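Sewing Room Checklist – Machines, Irons and Cutting Stations
Pluludton Quilters, back room. Completed in March, comments added by members.
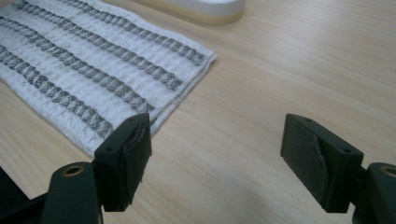 Sorcha Dunbar: Item 4 should come before the machines. The iron is on before anyone threads a needle, and last year's sheet had it on the second page where it was missed.

Noted. The numbering stays the same for this round so it can be compared with the previous sheet.

1. Power and leads
Leads free of cuts, kinks and exposed wire: PASS
Plugs seated fully, no discolouration: PASS
Power boards off the floor: FAIL
Comment: Board under the window table is on the carpet and collects lint. Mount on the table leg. (G. Gourlay)

2. Sewing machines
Foot controls return freely: PASS, one exception
Needle plate screws tight: PASS
Light covers intact: PASS
Comment: Foot control on the older Podilitz sticks at half travel. Tagged out. Do not swap it with the control from the MacLeish – the plug fits but the rating is different.

3. Cutting stations
Rotary cutters closed when not in hand: FAIL
Blade guards move and lock: PASS
Used blades in the lidded tin: PASS
Self-healing mats flat, no deep grooves: PASS
Comment: Two cutters found open at the end of the evening session. Raised with the group. Fraser Gunn asks whether cutters with automatic guards could be bought as the old ones wear out. Agreed in principle, no budget yet.

4. Pressing
Iron cord clear of walkway: PASS
Auto shut-off works: PASS
Board cover not scorched through: FAIL
Wadding scraps kept away from the iron: PASS
Comment: Cover is worn to the foam near the nose. Replace with cotton, not the coated type. Shut-off tested with the Fokora iron standing upright: 5 minutes. Not tested face down.

5. Storage and access
Fabric bolts stored below shoulder height: PASS
Aisle at least 600 mm wide: FAIL behind the long-arm frame
Exit door opens without moving anything: PASS
Comment: Aisle measured with all chairs pushed in. The batting rolls will have to go in the cupboard. (L. Cowie)

6. Lighting
All tubes working: PASS
Task lamps stable on their bases: PASS
Comment: Clamp lamp on table two slips when the arm is fully extended. Tightened on the spot, check again next round.

Open actions
Power board mounting – Gourlay
Foot control, repair or replace – Nikolaidis
Pressing board cover – Dunbar
Batting rolls – Cowie

Checked by: Kastriot Nikolaidis
Next check: before the winter retreat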